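Can It Set the Table Yet?

29 December 2025
By Ravinder Fehr
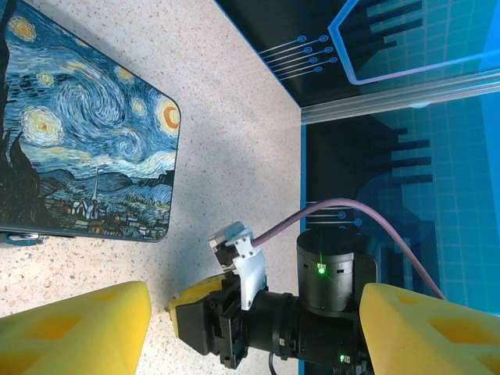 The view from the wrist, with a Starry Night board on the tabletop.

I have been waiting for a robot to do my chores since I was a kid, and every holiday season, standing at the sink with a roasting pan that will not come clean, I ask myself how much longer. So this year I went and looked. I spent a good part of June bugging people at Terkus, who work on robot arms, and I came home with a lot of opinions (my family has heard them all, so now it's your turn).

Take a flat board lying on a table. You and I pick that up without thinking. We slide it toward us, let an edge hang over, get a thumb underneath and up it comes. A pair of big foam fingers has a much harder time of it! Flat things have no sides to speak of, and squeezing from above gets you nowhere. Then there's the picture printed on it, all those swirls and stars, which are lovely for us and just more stuff for a camera to sort through when all it needs is the edge.

I used to think the hard part would be strength, or speed. I don't anymore. The hard part is the thumb. It's all the small fussy business at the beginning of a job, getting hold of the thing in the first place, and my kitchen is nothing but that — placemats, pot lids, the one cutting board that sticks to the counter.

The shop floor is a different story, sort of. My cousin works at Bergeron, packing parts, and they have an arm that does the same lift all day and does it well. It also gets the same box in the same spot every time. When a box shows up crooked, my cousin goes over and straightens it. I asked how often and got a shrug and "depends on the truck." I'd call that half a robot and half a cousin, and I suspect a lot of shops run that way.

Now, I kept a tally of my own one weekend, because I'm that sort of person. I picked up 213 things around the house. Socks, mugs, mail, a dog toy I'd rather not discuss. Going back over the list, I figured 50 of them were things I'd trust a machine with today, if it had all afternoon and the dog was outside. That's better than I expected! It's still a long way from a clean house.

So no, I'm not buying one yet. But I've stopped rolling my eyes at the slow, dull work of moving one object across one table, over and over. I'd like somebody to keep at it. My roasting pan is still soaking.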